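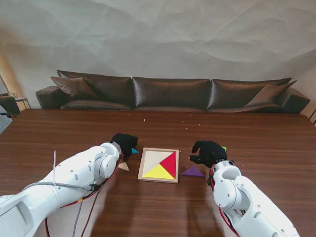
Section 4: Looking after your Almont table top

The Almont top leaves the workshop with two coats of hardwax oil and needs a fresh coat once a year, or twice if it sits near a north-facing window. Oil darkens the timber slightly each time, and the change is easiest to miss on a dark reddish-brown grain like the one shown, so test under the table edge before you start. Everyday use, such as a tangram puzzle spread out on the bare wood, does no harm to a cured finish. Grit trapped under the pieces can.

4.1 Before you oil

You will need the care kit (part 871), a vacuum with a brush head, clean cotton rags and a bucket of lukewarm water.

1. Clear the table and vacuum the surface, including the join between the leaves.
2. Wipe down with a damp rag. Work along the grain.
3. Leave to dry overnight. In humid weather allow a full day.
4. Rub lightly with the grey pad from the kit. Stop when the surface has an even, dull look.
5. Vacuum again.

Note: Do not use methylated spirits or spray polish. Silicone in the polish stops the oil from taking, and the affected area will have to be sanded.

4.2 Applying the oil

1. Stir the tin. Do not shake it.
2. Pour a little oil onto a folded rag. The 135 mL tin covers one standard top with some left over.
3. Spread a thin coat along the grain, one leaf at a time.
4. Wait 15 minutes, then buff off everything that has not soaked in.
5. Check the colour from a low angle and buff any shiny patches.
6. Keep the table out of use for 24 hours. Full cure takes a week - use placemats until then.

CAUTION: Oily rags can catch fire on their own. Lay them flat outdoors to dry, or soak them in water before putting them in the bin.

4.3 Items left on the table

Flat-bottomed items sit in full contact with the finish. During the first week after oiling, lift them off at night. After that, move them now and then so the timber ages evenly in the light.
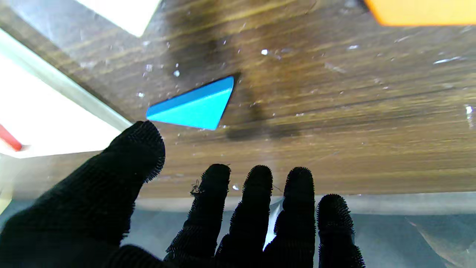 Fig. 6: Triangular block lying flat on a dark brown top.

If an item has stuck, do not lever it up with a knife. Slide a length of dental floss underneath and work it from side to side. Any residue will come off with a rag and a drop of oil.

White rings and pale marks are covered in Section 5. For deep scratches, contact Hesero service and quote the number stamped under the end rail.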